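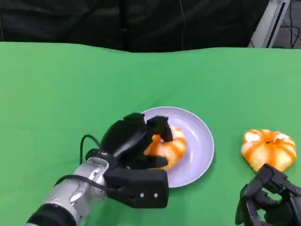 Orange and cream ring on the lavender plate

Nov 17, 2020

Third round of notes on proofing temperature. The recipe is the yeasted ring dough I have used since June: 300 g bread flour, 7 g salt, instant yeast, whole milk, one egg. Total dough weight before the first rise was 763 g, scraped bowl included.

The variable this time was the second rise. Batch one sat in the oven with only the light on. Batch two sat on the counter next to the Voltau kettle, which is the warmest spot in my kitchen in the morning. Both were covered with a damp towel and left until a fingertip dent filled back slowly.

Batch one got there well ahead. It also had the coarser crumb, with large holes under the top crust. Batch two was tighter and held its shape when I moved it to the oil.

Amado Catacutan wrote in to suggest cutting the yeast to 2 g and going overnight in the fridge. I tried that once with the old Steyn flour and got a sour edge I didn't care for, but the flour was near its date, so the result doesn't count for much. I'll repeat it with a fresh bag.

Still open: whether scalding the milk does anything. My oil thermometer also reads low and needs a check in boiling water before the next batch.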